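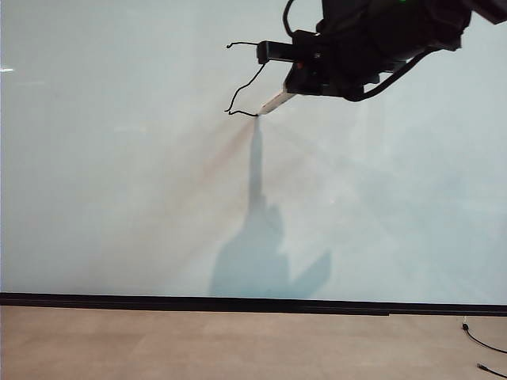

Fig. 13. Gripper with tan finger, pointing down and to the left.

Section 4: Locking out the Jedow 336 before you clear a jam

I wrote this section after my first September at the Kadetville shop, when I'd watched too many people reach for a stuck sheet with the power still on. Please read it all the way through once before you touch the laminator. It takes less time than a coffee!

You'll need your own padlock, your own tag and the key to panel 645. Don't borrow a lock.

1. Press the red stop button on the operator side and let the rollers coast down. Mine take a while, and yours might take longer if the bearings are new.

2. Tell whoever is working the outfeed that you're locking out. Say it out loud, and get an answer.

3. Open panel 645, turn the main switch to OFF, then put your padlock through the handle. Fill in the tag with your name and the time — in pen, please.

4. Close the air valve behind the guard and bleed the line until the gauge reads zero.

CAUTION: The top roller can still drop after the power is off. Fit both safety blocks before any part of your hand goes past the guard.

5. Press START. Nothing should move. If anything does, step back, leave your lock on and call Despina Omerović at the Mustamcombe office, extension 928.

6. Open the guard and pull the sheet out toward the infeed with the long hook. No fingers between the rollers, not even for a tiny scrap (I know, I know, it's right there).

Note: If two of you are working on the jam, you both hang a lock. The Begović hasp in the drawer under the panel takes several.

7. Take out the blocks, close the guard and check that the latch clicks. Only then remove your own lock and tag.

8. Open the air valve slowly, switch on at the panel and run at crawl speed for one full sheet.

Write the jam in the log, even the little ones.

Section revised 31 Jan 2026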